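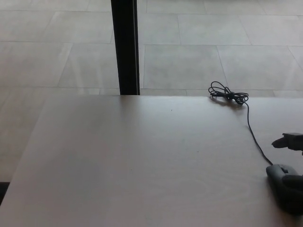 Thank you for the long and thoughtful note about the second station. I've been carrying it around in my head since I read it, and I think we're closer to agreement than either of us expected! My main worry is still that we're pricing an arm when we ought to be pricing a whole work spot, and the arm is the part I lose the least sleep over. Look at how much of the job with a corded mouse is really the cord: the gripper is in at the right side of the table with the mouse, and the coil is clear away toward the back edge with a line of wire running between the two. Whatever we buy has to have room for both ends of that.

I'll quote your points and then go through them in my own order, if you'll forgive me.

> We have the money set aside for one more station before July, and I'd
> like to stop going back and forth. Kurian will sell us the same arm we
> have now. Skoltus has a smaller one that costs less and comes with its
> own stand. My feeling is we take the Skoltus, put what we save into
> spare parts, and set it up on one of the narrow benches by the door.
> Mice and keyboards come in by the crate, 50 to a crate, and they aren't
> big things. Do we need all that table?
>
> Also, does anybody remember what we paid for the fingers last time?

1. The table

Yes, I'm afraid we do need it, or most of it. I had the narrow bench idea myself last winter and even went so far as to measure up, so please don't think I'm scolding. A mouse body is small, but people send them back with the cord wound up any old way, and once the body is at one side the loops can easily be at the far edge with nothing behind them but a drop to the floor. On the narrow bench I'd expect us to spend our days picking cords up off the tiles. I would keep the same wide, pale top we have. The dark parts show up so nicely against it, and that was worth more to us than any of the lights we tried.

Brelleck still makes the plain tops and will cut to size. They want us to order 4 at a time, which sounds like a lot, but the other two groups on this list have both asked me about tables, so I suspect we could share out an order without much trouble. Speak up if you want one.
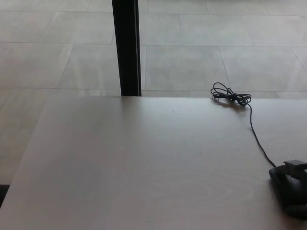

2. The arm

I have nothing against Skoltus. Their people were very kind on the phone and stayed on with me well past closing time. But a second kind of arm means a second set of spares, a second set of habits, and somebody (me, I expect) learning a second manual. If we go with Kurian again, the new station can borrow from the old one on a bad day, and that comfort is worth paying for. The quotes as I have them are 2000 dollars apart, before shipping. It isn't small change for us. I'd still pay it, and I'd rather trim somewhere else, such as the fancy rolling cabinet that keeps creeping back onto the wish list.

3. Fingers and small parts

I dug out the old invoice, and it turns out to be folded in with the shipping, so I can't give you a clean price for the fingers alone. I've written to Pritomham for a fresh one. My plan would be to order 2 spare sets on the first day and have them on the shelf. Last time we waited, and then we waited some more, and I don't think any of us enjoyed that month.

Please also leave a line in the budget for the dull things: clamps, power strips, bins for the finished pieces, and a decent chair for whoever is sitting with it. We left all of that out of the first budget and ended up paying for it out of the coffee money.

4. Timing

Kurian asks for an order well ahead, so if July is the target I'd like us to settle the arm first and let the table follow along behind. I'm happy to write the request myself and send it to the list for everybody to pick apart. If you still feel strongly about the smaller arm, say so and I'll put both versions in, side by side, with the bench cost included in each.

Oh, and could whoever has the long tape measure please put it back in the drawer by the sink? I need it before I can give Brelleck a size.

Warmly, and with apologies for the length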